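Subject: Re: Divided bins for small parts - which ones?
List: Grostby Blocks and Bricks

Evening all,

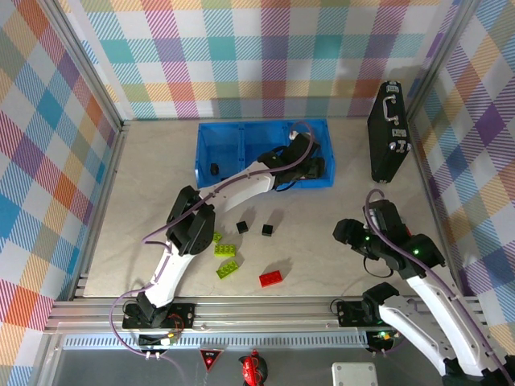
I've been using divided bins for the loose pieces since April, so I can answer some of this. I'll put my replies under the bits I'm quoting and leave the rest out.

> I have come into a big mixed lot and need to get it sorted before
> the swap meet. At present it lives in one deep box and I spend more
> time digging than building. Are bins with a partition any good, or
> do people just end up throwing everything in both sides?

They are good if you decide what each side is for and write it down. Mine are see-through blue plastic with one partition across the middle, so two compartments. Left side is plain cubes and blocks, right side is anything with a joint or a peg on it. I tried sorting by colour first and gave up. With black pieces especially, colour tells you nothing useful once you have a few hundred of them, and you still have to pick through for the shape.

Being able to see through the side matters more than I thought it would. You can tell from across the room whether a compartment is getting low.

> Has anyone had the Faststead ones? The shop on Droten Road has them
> but only in the large size.

Yes, I had two of the large ones and passed them on. Nothing wrong with them, but the partition lifts out and small pieces work their way underneath it. If you only keep big blocks it won't bother you. For small cubes I would look for a bin where the partition is moulded in as part of the base.

> Also, what do you do about transport? Mine will be going in the back
> of the car.

I use a hard case, the briefcase sort with two latches and a handle. The pieces go in bags, the bags go in the case, and the bin travels empty. Do not carry a full open bin in a car. I did it once, took the roundabout by Pangaribuan Stores a bit sharply and was finding cubes under the seats until the summer.

Stand the case on its edge when you get home and it takes up hardly any table. Lay it flat and it will have things piled on it within the hour.

> How long should I allow for sorting? It is 16 bags' worth.

My last lot was 18 bags and took me nearly a fortnight of evenings, doing one or two bags at a sitting. I tip a bag out in front of the bin, not beside it, and only as much as I can spread out in a single layer. Put the obvious ones away first and leave the doubtful ones where they are until the end. A plain grey surface helps with dark pieces. I used to work on a dark brown table and missed a good many.

On counting, I wouldn't bother with the common shapes. I do count the odd ones, and ended up with 209 of the long connectors, far more than I will ever need. If anyone wants some, reply to me off list and I'll bring a bag to the swap meet. I am after the half-height cubes in black in exchange, though any colour would do.

One question of my own. The labels on my bins keep peeling at the corners. I've tried ordinary sticky labels and masking tape - the tape lasted longer but left a mess on the plastic. Does anyone know of something that stays on and will still come off clean?

Member 209
Grostby list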